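# Kit de mantenimiento Gramik para brazos de sobremesa: revisión tras tres meses de uso

29 de agosto de 2018
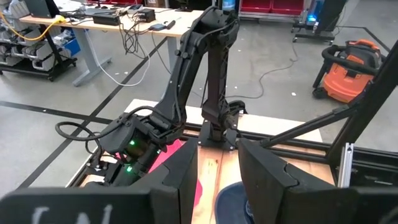
El kit llegó en mayo, pedido por Kevser Dönmez para la celda de dos brazos. Precio con portes: 90 euros. Contiene un juego de llaves Allen largas, un destornillador dinamométrico, galga de espesores, grasa en jeringa, fijador de roscas de resistencia media y una bolsa de bridas reutilizables. El manual es de Jirkelska, que distribuye el producto, y viene en inglés y alemán.

## Destornillador dinamométrico

Es la pieza que justifica la compra. Escala legible, trinquete sin holgura apreciable y retorno a cero correcto. Huiling Li lo comparó con el patrón del taller al recibirlo y de nuevo en agosto; la desviación no pasó del 3 % en ninguna de las dos comprobaciones. Con él repasamos la tornillería de los eslabones, de la base hacia la muñeca, siempre con el brazo sin tensión y apoyado.

El mango es grueso. En los tornillos interiores del codo, junto a las barras paralelas, no entra recto y hay que usar la prolongación, que se vende aparte.

## Galga

Sirve para medir el paralelismo de los dedos de la pinza. Procedimiento que seguimos:

1. Cerrar la pinza sobre la lámina, a fuerza mínima.
2. Medir en la punta y en la raíz.
3. Si hay diferencia, aflojar los tornillos del dedo, asentar y volver a apretar al par.
4. Repetir la medida con la pinza abierta y cerrada de nuevo.

Las láminas finas se doblan con facilidad. Una quedó inservible en la segunda semana.

## Grasa y fijador

La grasa es adecuada para las articulaciones, aunque la jeringa gotea si se guarda tumbada. El fijador cura bien y permite desmontar con herramienta manual. Conviene limpiar antes la rosca; el kit no trae desengrasante.

## Bridas y cableado

Lo más flojo. El velcro pierde agarre pronto y, en la muñeca, el lazo del cable necesita una sujeción que no se desplace con el giro. Blagoje Vukadinović las sustituyó por unas de Grgić, más estrechas, y dejó las originales para los cables del suelo. Antes de fijar nada, llevar la muñeca a ambos topes y comprobar que el cable no tira del conector.

## Uso acumulado

El contador de la celda marcaba 3.193 ciclos en la última revisión. La rutina completa por brazo lleva unos 40 minutos, incluidos el reapriete del bastidor de perfil de aluminio y la verificación del cero. Los tornillos de las escuadras son los que más se aflojan; los de la base no se han movido.

## Valoración

A favor: destornillador preciso, caja compacta, puntas de buen acero.

En contra: bridas deficientes, láminas delicadas, prolongación no incluida, manual sin tabla de pares (hay que recurrir a la del fabricante del brazo).

Recomendable para quien no tenga ya un dinamométrico de rango bajo. Si lo tiene, sale mejor comprar la galga y el fijador por separado. La prolongación está pedida a Jirkelska y sigue sin fecha de entrega.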